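In praise of the short film before the main feature

I went to the Bultow on a wet Tuesday to see a thriller I have already half forgotten. What I haven't forgotten is the nine minutes that came before it. The lights went down, I got ready for the usual run of car adverts and trailers, and instead there was a woman on a ferry trying to return a coat to a man who kept insisting it wasn't his. No warning, no introduction, just the ferry and the coat. By the end of it the whole row in front of me was leaning forward.

The film was called Skeledov, it was made by Inger Þórarinsdóttir, and I have been boring people about it ever since. (If you have met me in the last few weeks, sorry, and have you seen it yet?)

I want to make the case for bringing the short film back to ordinary cinemas. I mean ordinary ones, on ordinary nights, with popcorn and people who only came because it was raining. Festivals do shorts beautifully, and I love a festival, but a festival audience has already been won over. They have the lanyard. The people I want to see watching shorts are the ones who would never in their lives buy a ticket to a programme of them.
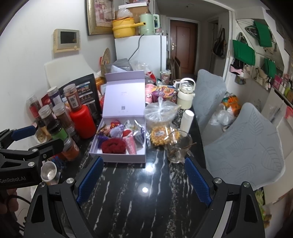 My grandparents had this as a matter of course. A night at the pictures meant a newsreel, a cartoon, perhaps a little travel film about herring, and then the feature, and if you came in halfway through you simply stayed until it all came round again. My grandmother could describe some of those supporting films in far more detail than the big ones. She had a favourite about a lighthouse keeper's dog. I have never been able to find it, and I have looked!

At some point the slot filled up with adverts, and I do understand why. Adverts pay. A short film has to be paid for, or at least cleared and fitted in, and a cinema with three screens and a leaking roof isn't going to turn money away. But look at what we sit through now. Last month I timed the wait before a film that should have started at half past seven, and I could have watched Skeledov twice and still had time to go back for a drink.

The manager at the Bultow is Bjartur Holst, and he began putting shorts on in June. I rang him up to ask how it was going, expecting a sad story. Far from it. The house seats 490, it is rarely full, and he told me the thing he has noticed most is that people come in on time. They used to drift in through the trailers with their phones lit up. Now a fair few of them are in their seats early, and they ask at the counter what the "little one" is this week. He doesn't advertise the title. He tried it for a fortnight and thought it spoiled the fun, and I think he's right.

He pays a flat fee of 500 for a week's run, straight to the film-maker. That won't buy anyone a house. It does, though, cover a decent hire of lenses for a weekend, or feed a crew who have been living on crisps. And there is something in it beyond the money. Þórarinsdóttir had shown her film at festivals, to kind people who clapped. Over its run at the Bultow it was seen by 1,003 people who hadn't asked for it, and some of them laughed in places where festival crowds had kept quiet. She has said she is cutting her next one differently because of it.

That next one is called Wumura, and it is meant to be twelve minutes long. I hope it stays twelve. There is a sad habit of treating every good short as a sample for a feature, as if the maker were only clearing their throat. Some stories are nine minutes long! The coat on the ferry would be dreadful at ninety. We'd have to learn where the man grew up, and there would be a sister. 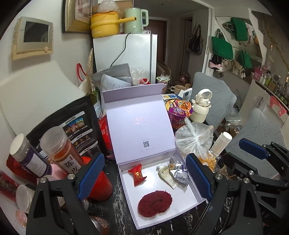

I've heard the arguments against. A friend who loves the big releases says she has paid for one film and wants that film, and that a gloomy short can put her in the wrong mood for a comedy. Fair enough – I once saw a very grim piece about a drowned village shown ahead of a cartoon about penguins, and it took the penguins a good half hour to win us back. So it needs somebody choosing with care. Holst watches every short himself and then watches the start of the feature straight after, to see how the two sit together. It takes up his evenings and he seems to enjoy it hugely.

Others say all this is online already, free, any time you like. So it is, and I watch a good many of them there, usually with one eye on the kettle. I had seen an earlier film by Þórarinsdóttir that way, Brynjólfsdóttir, a portrait of a piano teacher, and thought it pleasant. Then the Bultow showed it in August and I found out it has the most extraordinary sound. You can hear the teacher breathing along with her pupils, just slightly ahead of the beat. On my laptop I'd missed that completely.

What would it take elsewhere? Less than you might think. One screen, one short, one week at a time. Keep it under a quarter of an hour. Print the running time so that people with a bus to catch know where they stand. Drop two or three of the car adverts, and I promise the cars will cope. Put the lights down properly before it begins, too, as it deserves the dark as much as anything else on the bill.

And if your local is run by someone who might listen, ask them. I asked at mine, which is a good deal bigger and shinier than the Bultow, and the young man at the till wrote it down on the back of a receipt. I'm going again on Sat 5 September and I shall ask again then.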